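Tendden Opens Its Equipment Planning Worksheet to Small Kitchens and Repair Shops

Oct 20, 2025

I run Tendden, and I get the same call most weeks: somebody wants a robot arm, has a number in mind, and the number covers the arm and nothing else. So we're putting our planning worksheet out for free, starting today!

It's 11 pages. We wrote it with Loltach, our integration partner, after a long September of going through old quotes (so many old quotes). You fill in your counter space, the things you want picked up and who's going to look after the machine, and it gives you a budget over two years with the mounting, spare fingers, training hours and service visits all on their own lines.

My favorite part is the simulation section. Breathnach, our software arm, will build a rendered version of your work area before you sign for anything, and you can try an arm over your own mix of pans, bottles and hand tools. If the reach is wrong, you change the plan and you're out seven days, which I can live with.

The first 28 shops to send in a finished worksheet get that simulation at no charge. Wulasitz is handling leases for anybody who'd rather not buy outright, and their rates are on the last page.

Worksheets are on the Tendden site under Planning. Send yours in even if it's half done, and we'll fill in the rest over the phone.
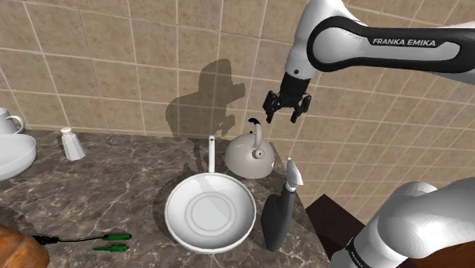
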